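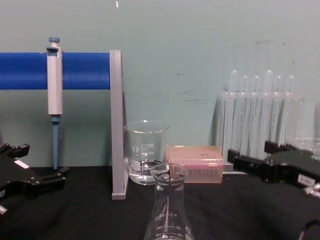
Do you need a stand for your pipettes, or can they go in a drawer?

A drawer is fine for pipettes that are clean, dry and not in use. During a working session a pipette should hang upright, so that any liquid in the tip or the end of the shaft can't run back up into the body. For most small labs that means a stand on the bench, within reach of whoever is pipetting.

Rudard bench pipette stand: review after a term and a half

I look after the teaching lab at a further education college. We have one long room, a prep room behind it and a store cupboard that has never been big enough. The old stand was a carousel bought in 2007. It still turned, but two of the hooks had snapped and a third had been mended with glue so often that I no longer trusted it with anything. In September I ordered the Rudard stand to replace it, and it has been on the bench ever since.

What it is

The Rudard is a straight stand. A thick blue bar runs along the top and the pipettes hang from it in a row. The bar is held up by a flat grey upright, tall and narrow, which comes up just past the level of the bar. There are no drawers and no tray, and no charging points, so if you use electronic pipettes you will want something else.

The makers give the length as 342 mm and the weight as 595 g. It holds 6 single-channel pipettes. I measured ours out of habit and the length was right.

It came in a plain box with the bar and the support packed separately, a hex key and a folded sheet of instructions. The sheet has four drawings and no words, and the second drawing shows the part the other way round from the first. Yeison Apaza, our technician, ignored the sheet and had it together before I had finished reading the delivery note. Nothing has come undone since. The hex key lives in the drawer with the spare batteries, but we haven't needed it again.

In use

We mostly hang Hurov single-channel pipettes on it, the light grey ones with the long blue shaft and the small button on top. They go on and come off easily. The button stands up clear of the bar, so you can see at once which pipette you are reaching for if you have put coloured dots on the buttons, as we do with the ones the students use. (We used nail varnish the first time. Paint pen lasts longer.)

The height suits them. A Hurov on the bar ends a little above the bench, so the end of the shaft isn't resting on anything. With a tip fitted there is less room to spare, and you have to think before hanging up one of the larger sizes with a long tip on it. Our rule is tip off first, then hang it up, and I would keep to that rule with any stand. But students forget, and on the old carousel, which was a good deal taller, it didn't matter when they did. One of our longer pipettes, an old one from another maker, doesn't clear the bench at all with a tip on. If you have anything longer than the usual, measure it before you order.

Students find the straight bar easier than the carousel. With the carousel somebody would spin it to find the pipette they wanted, and the others would swing. With a row there is one place for each size, and at the end of the session a gap shows what hasn't come back. We run from the smallest volume on the left to the largest on the right. Sobia Tanoli, who teaches the evening group, had hers going the other way for the first fortnight, and we had some confusion until we settled on one order and taped a note to the shelf.

Taking a pipette off one-handed works well if you lift and pull towards you. If you pull without lifting, the stand moves a little. It has never fallen over here, even with a single pipette on one end, but it is a light thing and I wouldn't put it where people brush past. A heavier base would have been welcome. We have ours on a black mat, which grips it better than the bare bench did.

Space on the bench

The straight shape was the thing I was least sure of, and it is now the thing I like most. The carousel took up a circle, and nothing fits neatly beside a circle. The Rudard goes along the back of the bench near the wall and leaves the front clear. The upright is flat, so you can stand glassware right beside it. Our usual layout for a dilution practical has the stand on the left, a beaker next to the upright, a conical flask in front of that, and the tip box to the right of the beaker. A right-handed student takes the pipette, goes across for a tip and comes back to the liquid without reaching over anything tall.

Left-handed students do better with the whole thing turned round, with the stand on the right. Marleny Alvarado, who is left-handed and helps in the lab two mornings, set out one place like this and it is now a fixed part of the room. The stand itself works equally well from either side.

One point about beakers. A tall one set close against the upright is hard to get a pipette into without leaning the pipette over, and you do not want to be drawing up liquid at an angle. Move the beaker forward a hand's width when you are using it. It is also easier to read the graduations there.

Tip boxes

The stand doesn't hold tips, and some stands at this price do. I thought I would miss that, but I haven't. We use Concombe boxes, and they need to be on the bench anyway, lid open, where you can push straight down on a tip. Coloured lids are a help if your supplier does them. You can tell the sizes apart from across the room, and you can see through ours well enough to know when a box is getting low. Keep the lid shut between uses.

Cleaning

We wipe the bar and the upright with seventy per cent ethanol at the end of each session. The blue hasn't faded or gone sticky. There is a narrow gap where the bar meets the upright and dust collects in it, which wants a cotton bud once a month. The carousel had far more corners. A student splashed it with crystal violet before half-term and most of that came off with ethanol straight away. A faint mark is left on the underside of the bar, where only I look.

I wouldn't put it through an autoclave. The instructions don't mention it one way or the other, and I emailed the supplier, Medina, to ask. They replied the same afternoon and said to wipe it down only. They were quick with the original order too, although the invoice went to the wrong department.

What I don't like

It is light, as I have said. The rests are all the same size, and our two oldest pipettes have thicker bodies and sit slightly crooked. They don't fall off, but they lean towards their neighbours and you have to leave a space next to them, so in practice we have five places and not six if one of those is out. There is also nowhere to put a label. A flat strip along the front of the bar for marking volumes would cost very little. We used tape, which looks scruffy after a few wipes with ethanol and has to be replaced.

You can't buy a spare upright on its own, or at least Medina couldn't find me one. With a carousel that was scrapped for the want of two hooks, I would have liked to know that parts could be had.

Compared with other stands

I have used three kinds in different jobs. A carousel is better if several people share one set of pipettes from different sides of an island bench. It can be reached from anywhere and it is usually heavier. Clip-on hangers that fix to the edge of a shelf are the cheapest and take no bench space at all, but they depend on having a shelf at the right height, and Rigoberto Palomino in the chemistry lab next door has lost one pipette to a clip that slid off. A straight stand is best against a wall, for one or two people working from the front.

Socorro Quispe, who had my job before me and still comes in to cover, would go back to the carousel tomorrow. She likes being able to turn it and she thinks the Rudard looks flimsy. She has a point about the look of it. It feels better than it looks once the pipettes are on.

Would I buy it again

For a bench against a wall, with ordinary single-channel pipettes, I would, and I have asked for a second one for the far end of the room. For multichannel pipettes I can't say. We have only one, it lives in its box, and I haven't tried it on the bar.

Four out of five. The missing mark is for the weight and the lack of spare parts.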